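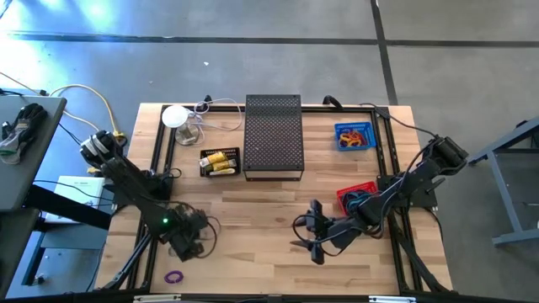
Gripper comparison, bench 2, 05/06/2018

Left arm has the Skositz unit (black and white), right arm has the plain parallel jaw from Trarano. Both arms powered from the same supply for now. I still don't believe the claim that the Skositz holds better on soft things, so I want numbers before we order any more of them.

Plan was purple rubber band first, then the tape rolls or packages from the black tray, then whatever comes out of the blue basket. Red basket with the blue cable coil stays out of it until someone shows me a grasp on cable that can be repeated.

Right arm, rubber band: 80 tries, jaws closing straight down on bare wood. The fingertips are too thick. They touch the table before they get under the band, and the controller reads that as contact and reports a good grasp. So the success rate in the log means nothing. I counted by eye instead and stopped writing it down after the first page, my fault.

Left arm: only ran the open/close cycle, 413 of the planned 1000. Stopped because the position reading was drifting. Could be the gripper, could be the Amar controller. The sales sheet says no recalibration needed before 800 cycles. We'll see. Swap controllers before blaming the gripper.

Cables are a problem on both sides. The one at the right gripper curls loosely around the jaws and I don't trust any force reading while it can drag. The bunch hanging at the left arm needs clips too.

Santoro script crashed twice on the arm handover. Restarting it loses the offsets, so write them down here before each run.

To do:
- thinner fingertips for the right jaw
- fix cable routing, then repeat the band test
- swap controllers, run the left cycle again from zero
- no decision on buying until the repeat is done, and October is fine by me

Back to top | Bench notes, internal use | Contact: lab desk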